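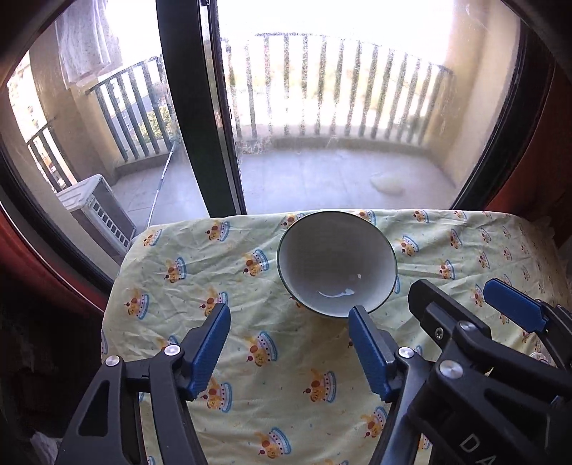 Figure 7.1 Two hand-held grippers at a table with an empty bowl. The near one is open in front of the rim.

Last updated: October

Search this book Go Advanced search

Chapter 7
What a Standard Can and Cannot Promise

Most readers come to this chapter expecting a list of rules. There is a list, and it starts in Section 7.3. Before you get to it, you should spend some time doubting it.

A gripper is a simple thing to write rules for, or so it looks. Two fingers close on an object. The fingers can close too hard, too fast, at the wrong moment, or on the wrong thing, and a rule can be written for each case. Limit the force. Limit the speed. Require a stop button. Require a record of who did what. By the end of an afternoon you have a document with numbered clauses, and the document gives everyone in the room a feeling of safety that has very little to do with the gripper.

Look again at Figure 7.1. The tablecloth has folds in it. It is printed all over with orange cartoon bears. Strong daylight comes through the glass door behind the table, and the inside of the bowl shows a curved white reflection. None of this is unusual for a home. Now try to find the clause, in any house rulebook you have worked under, that tells you what to do about a creased cloth under a bowl or a bright door behind one. Many rulebooks have a sentence such as "the work surface shall be suitable." Suitable for what, and who decides?

7.1 The trouble with "suitable"

Words like suitable, adequate, reasonable and appropriate are the soft spots of a standard. They get in because the writers could not agree on a number, or because they agreed that no number would be right everywhere. Either may be a fair reason. The reader, though, is never told which one applied, and the person filling out the checklist at the end of a shift is left to guess.

The training firm Tallov ran into this when it wrote its guide to tabletop handling. The first version had 29 clauses, and 11 pages of notes to explain them. A reviewer, Vilém Doležal, went through the draft with one question for each clause: if two careful people read this and then looked at the same table, would they give the same answer? He found that for most of the clauses they would not. "A rule that two honest people can both follow while doing opposite things is a piece of advice," he wrote in the margin, "and it should be printed as advice."

Tallov kept the clauses and changed the heading on half of them from Requirements to Guidance. You may think that was a dodge. It was certainly cheaper than fixing them. Still, it was more truthful than what had been there before, and we will use the same split in this book.

7.2 Counting compliance

The second source of false comfort is the audit score. The Skavolholm site checked 592 handling sessions against its own rules and passed all but a few. Its managers were pleased. The rules in question asked whether a form had been signed, whether the tool had been inspected, and whether the operator had finished the course. They did not ask whether anything had been dropped, pinched, cracked or knocked off a table. A session in which a bowl went to the floor would have passed, as long as the form was signed.

We do not say that forms are useless. Inspection matters a good deal for any tool with linkages, pins and pads, since wear at a joint can change how the fingers meet. The point is narrower. A score tells you how well people did the things that were scored. Before you trust one, get the list of questions and read it — all of it, including the footnotes.

A related problem is the borrowed limit. Donetti, a maker of shop tools, set a speed limit of 200 millimeters per second for moves close to a person. The number came from tests on one of its own machines, with one kind of load. It was later copied into the Riviere handbook with the load left out, and from there into training slides where it was called "the safe speed." By then it was a number without a test behind it. When you meet a limit in your own work, ask where it was measured, on what, and holding what. If the answer is that it was in the last edition, write that down as a finding.

Before you go on

Take a rulebook you have used, for any kind of machine. Pick one page and mark each sentence R if a stranger could check it by looking or measuring, and G if the stranger would have to ask you what you meant. Sentences that are half of each should be split in two. Keep the page, as you will need it for the exercise at the end of Section 7.4.

Then write a short note, no more than around 700 words, on one G sentence that you think ought to be an R. Say what would have to be measured, who would measure it, and what the work would cost in time. If you decide that the cost is too high, say so plainly and leave the sentence as guidance.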